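Search this site Go

Teleop: gripper keeps dragging the pot?

Savow_learner
I'm teaching an arm by remote control and my first 86 demos are messy. Any tips?
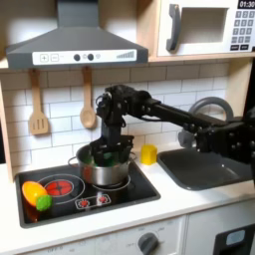
kiltix79
Great project! Slow down at the rim. With the gripper right down in a small pot like that, I steer by the wrist and pause before closing. Record 2 good ones, then copy that rhythm!
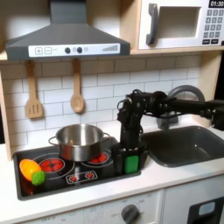 Re: how many demos

endham_bot
Loads. I did 1000, loved it!

We use cookies. OK
Contact | Back to top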